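STORAGE UNITS: NEW RULES, PLEASE READ

9/19/19

Quick one this month, lots going on. The Lozano Street storage building changes over to the new rules in April and the office is already getting calls, so here goes.

Rent first. Small units stay the same. Large units go up 5 dollars a month. Sorry. The roof over the back row cost us 2,588 and the gutter work was on top of that, and the Brakomine side still needs doing.

Waiting list is open again. More than 667 units in the building and hardly any free, so if you're only keeping a broken chair and some paint cans in yours, think about giving it up. Somebody will be glad to have it. Forms at the front desk or in the rack by the Grakness Road door.

Locks. You bring your own, same as always. One lock per door please, and don't leave your key in it when you go.

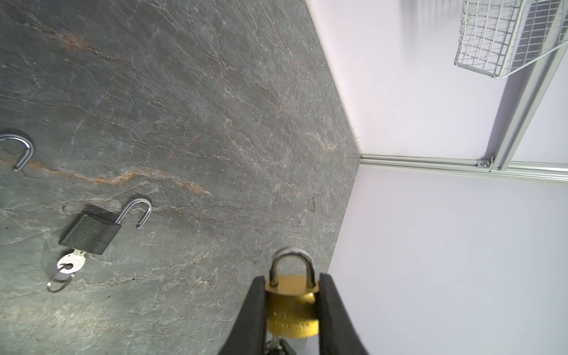 A small brass padlock with its key.

If you lose your key the office can NOT open your unit for you, we don't keep spares. Call a locksmith, bring ID, and let the desk know before they start cutting. Last winter we had two people cut the wrong door. Not fun for anyone.

Also no gas cans, no food, no propane. Pet food counts as food. We had mice in the Florkoler wing all spring and it took untill summer to get rid of them.

Carts: bring them back to the door. Not the elevator, not the parking lot, the door.

Gate hours unchanged. New gate codes go out by mail, so if you've moved, send us the adress. Old codes stop working the day the new rules start.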